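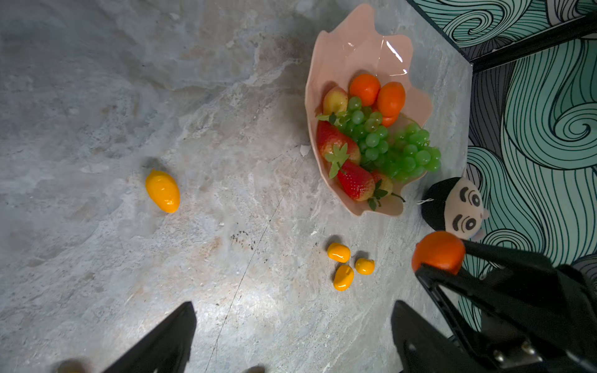 Fake Fruit FAQ

I've been filling bowls with pretend fruit for longer than I'd like to admit, and the same questions keep landing in my inbox. So I finally put them all on one page!

Why fake fruit at all?
Because I never ate the real stuff fast enough and got sick of fruit flies every October. My sister Roya Heydari still teases me about it, but she asked for a bowl of her own last year, so there.

What kind of bowl works best?
Something shallow with a bit of a wavy rim (I'm a sucker for pale pink). Grapes look lovely spilling toward the edge, and a deep bowl just swallows everything. If a deep one is all you have, stuff the bottom with tissue paper.

What goes in first?
Oranges and anything else round and chunky. Then I lay a bunch of green grapes across the middle and tuck strawberries in wherever there's a gap, leafy caps showing. The caps do so much work!

Do I have to fit it all in?
Nope. I like a few little pieces sitting out on the counter next to the bowl, a bit scattered. Don't line them up.

Will it look silly on a stone counter?
I think it looks great, especially on gray marble patterns, where the orange and yellow really pop.

How do I clean it?
Damp cloth, drop of dish soap, let it dry on a towel. Grapes are the pain... I swish mine in a bowl of lukewarm water and shake them out. No dishwasher, please. Farzad tried it and his strawberries lost their leaves.

Can kids play with it?
Mine do, and the fruit ends up mixed in with the toys all the time. Keep the small pieces away from babies and toddlers, though, and anything else that could be swallowed.

How much do you own?
446 pieces as of 1st February. Yes, I counted. The lemons live in 2 shoeboxes under the bed.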